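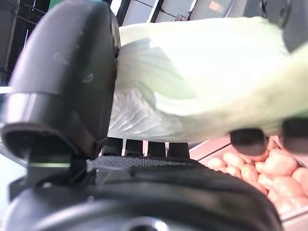
1 min read

July, pickling notes, batch 3

Salt trial again. Weighed the cabbage after trimming: 634 g in the Kesari crock, 650 g in the plain jar. Both got the same coarse salt by weight, rubbed in by hand, left on the bench under a plate. Remedios Lacson wants the crock batch kept apart from the Sturlow order, so it has blue tape on the lid.

Brine came up faster in the jar. I put that down to cutting the pieces smaller, so the comparison is a bit muddy. Next time cut both to the same width - I wrote that last month too.

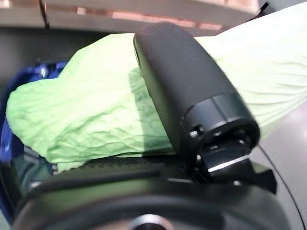

The pH meter was drifting again and needed two goes at calibration. If it keeps up we should order new buffer from Follel before blaming the probe. Strips are in the second drawer for now. Flavour of batch 2 is fine, a touch sour, colour a bit dull. Garlic went in whole and I'd slice it next time.

Topped up the crock with 42 mL of spare brine to cover the leaves. The 700 mL bottle is nearly out. 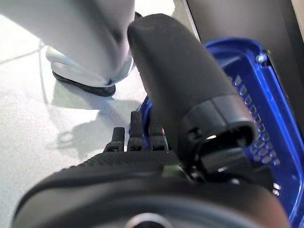 To do

Rinse the Lumbao weights and check them for chips.
Taste the jar before lunch, then move it to the cool cupboard.
Ask Remedios which chilli she used in batch 1. The label has rubbed off.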